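Session 4: Comparing two-finger grippers without fooling yourself

Read before lab. Bring your own notes from the Jeltix exercise.

Vendors sell grippers on stroke, force and repeatability. The Nadham data sheet gives all of them to a decimal place, measured on a steel block. Your part is a cable connector going toward a circuit board, and steel blocks don't drag wires behind them. Treat the sheet as a list of things to check.

What we score, per trial:
Grasp held from pick to release (yes/no)
Connector angle at the moment of approach
Any contact with a part of the board other than the target
Whether an operator stepped in, and when

The last line is the one that goes missing from published tables. If somebody nudged the harness straight before the run, that counts.

The wrist camera will tempt you into trusting it. It sees the board well and the tips of its own fingers well. Ask what it can tell you about a harness lying behind the board, and how much of the tall stuff between the two it has to look past.

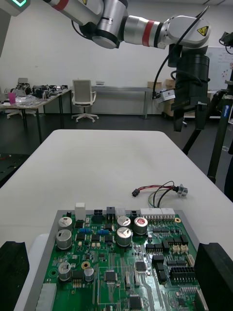 Noémie Gilbert disagreed in the margin of last term's copy: the wrist view is fine if you light it properly, and we blame cameras for what is really bad finger geometry. Maybe. She had 30 trials, all with one harness, and I'd like to see it again with a stiffer one.

Two arms complicate the comparison. A connector in one gripper and the free end of its wires near the other means a failure has two possible owners, and the log usually names whichever arm moved last. Write down both gripper states every time. Swap left and right halfway through, or you'll be measuring the side of the table.
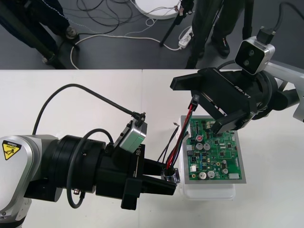
Fig. 2. Connector clamped in the left gripper, right gripper open over the board.

On sample size: 23 successes out of 30 against 26 out of 30 is not a ranking. I've had reports claim it was. Run the interval first, then decide whether you have anything to say.

For lab: pick one claim from the Balden or Nadham sheet and write the trial that could prove it wrong. One page. Grímur Þorgeirsson has the harness sets.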